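Newsletter > Studio Notes > Stems and Foliage

Search this site Enter keyword Go

Laying out artificial stems before arranging
Līga Pärn
January 25, 2020
14 shares | 3 comments

The winter table arrangement for Flemeck uses two main flowers, hydrangea in pale blue and rose in red, with separate leaf sprigs as filler. All of it is artificial. The notes cover layout and spacing, and they apply to any mixed arrangement with one broad bloom and one compact one.

Start on a clear white surface if one is available. Pale blue hydrangea shows soil marks and bent petals poorly against wood grain, and dark leaves are easier to sort on white. Place the stems in one loose row across the middle, heads apart, with the loose sprigs laid around the edges. Trays go at the sides. A stem can hang out over the rim as long as the bloom itself is supported.

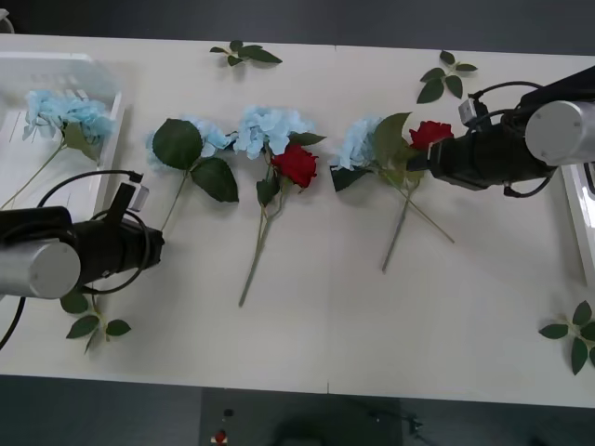 Keep the row loose. When stems are stacked, wired leaves catch on the next stem and pull at the collar, and on the older Camska stock the collar is the first part to fail. Leaves that have already come off should stay beside the stem they fit. A broad leaf from a hydrangea looks wrong on a rose, and the sockets differ in diameter.

Hydrangea goes in first, then rose. The hydrangea head is wide and soft and sets the outline; the rose is denser and fills a gap without being compressed. Turn each rose before pushing it down, so that the open side faces out. Fine tendrils go in last. They should pass between the blooms and cross over one another freely - pulled straight, they read as wire.

Check the join between the two colors from close up. A blue petal may overlap the top of a rose, but the center of the rose should stay clear. One narrow leaf set upright at the join separates the colors well enough. Frayed petal edges can be trimmed with small scissors, following the existing curve. Do not use heat on fabric petals.

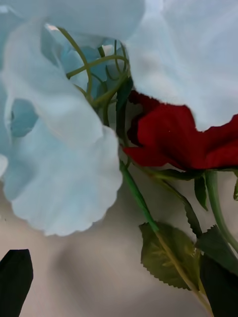 Storage until February

Finished pieces go to the Brundow shelves, upright, with tissue under the outer petals. Spare sprigs are filed under Sproģis, small leaf. Rimantas Dambrauskienė holds the stock list and needs the stem lengths before anything is moved.

2,079 views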